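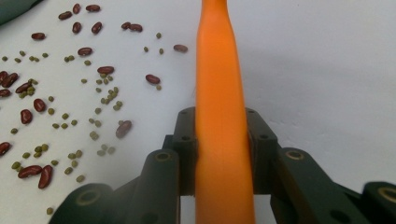 Seit unserem letzten Rundbrief ist bei der Greifer-AG eine Menge passiert, und weil ich beim Vereinsabend wieder dreimal gefragt wurde, was wir da hinten im Werkraum mit den Bohnen treiben, schreibe ich es diesmal ausführlicher auf.

Also: Wir bereiten uns auf die Sortieraufgabe beim Haslow-Wettbewerb vor. Auf einer weißen Fläche liegen Hülsenfrüchte durcheinander, bei uns zurzeit Kidneybohnen und Mungbohnen, und am Ende sollen sie getrennt sein. Klingt nach Aschenputtel, ist aber fies! Die roten sind glatt und länglich und drehen sich gern weg, die grünen sind so klein, dass man mit klobigen Fingern schnell drei auf einmal verschiebt und keine einzige hat. Deshalb nehmen wir oft ein Werkzeug zwischen die Finger. Im Moment arbeiten wir viel mit einem orangefarbenen Teil, das nach vorne schmaler wird und eine runde Spitze hat. In der AG heißt es nur noch »die Möhre«, und ich fürchte, der Name steht irgendwann auch im Wettbewerbsbericht.

Den Greifer führen wir dabei mit der Hand. Die Kamera läuft mit, jeder Durchgang wird gespeichert, und daraus soll unser Arm Nunamura später lernen, wie man so etwas macht. Wir hatten uns das Ziel gesetzt, bis Dezember 400 Durchgänge zusammenzubekommen, und das haben wir geschafft! Khurram Yousafzai hat danach ganz trocken gemeint, für die gemischten Haufen bräuchten wir eher 2000. Da war es kurz still im Werkraum. Wir machen jetzt weiter und schauen, wann die Kurve flacher wird.

Was wir gelernt haben, falls jemand aus den anderen Gruppen etwas Ähnliches vorhat: langsam führen. Wirklich langsam, auch wenn es sich albern anfühlt. Unsere ersten Aufnahmen waren hektisch, die Hand ist über dem Tisch herumgeirrt, und beim Abspielen wusste hinterher keiner mehr, welche Bohne eigentlich gemeint war. Inzwischen sagen wir vor jedem Durchgang laut an, was wir vorhaben (»die zwei Roten, die sich berühren, auseinander«), und dann wird genau das gemacht und sonst nichts. Wenn es schiefgeht, bleibt die Aufnahme trotzdem auf der Platte, nur mit einem Vermerk.

Das zweite Thema war der Griff selbst. Die inneren Blöcke müssen links und rechts gleichmäßig anliegen, sonst kippt die Möhre beim Schieben zur Seite und man malt Bögen in den Bohnenhaufen. Wir haben einen ganzen Nachmittag damit verbracht, die Gelenke nachzustellen. Ich hatte die Schrauben vorher zu fest angezogen, das nehme ich auf mich - dafür weiß ich jetzt, wie man so ein Gestänge zerlegt und wieder zusammensetzt, ohne dass etwas übrig bleibt. Beim zweiten Versuch jedenfalls.

Mit der Software sind wir noch nicht so weit, wie ich es gern hätte. Das Auswerteprogramm Kesari erkennt die roten Bohnen ziemlich zuverlässig, bei den grünen Grüppchen rät es noch. Wo vier oder fünf dicht zusammenliegen, macht es gern einen einzigen Klumpen daraus. Die Jüngeren haben vorgeschlagen, erst einmal nur zu erkennen, ob es irgendwo »dicht« oder »locker« liegt, und das Zählen auf später zu verschieben. Finde ich gut, probieren wir aus.

Noch ein paar praktische Dinge. Wir treffen uns weiterhin um 17 Uhr im Werkraum, der Schlüssel hängt am gewohnten Platz. Wer neu dazukommen möchte, ist herzlich willkommen, Vorkenntnisse braucht ihr keine, nur ein bisschen Geduld und möglichst keine langen weiten Ärmel (fragt nicht, wie lange wir Mungbohnen unter der Heizung hervorgeholt haben). Wer zu Hause Linsen, getrocknete Erbsen oder Popcornmais übrig hat: bitte mitbringen! Als Nächstes wollen wir andere Sorten untermischen, damit der Arm sich nicht zu sehr auf Rot und Grün einschießt.

Und wir suchen noch 3 Leute, die beim Freundschaftstreffen mit der Gruppe aus Tierney den Aufbau übernehmen. Es geht um Tische, Licht und Verlängerungskabel, in einer guten Stunde ist das erledigt, Kuchen gibt es auch. Meldet euch einfach bei mir oder tragt euch in die Liste an der Werkraumtür ein.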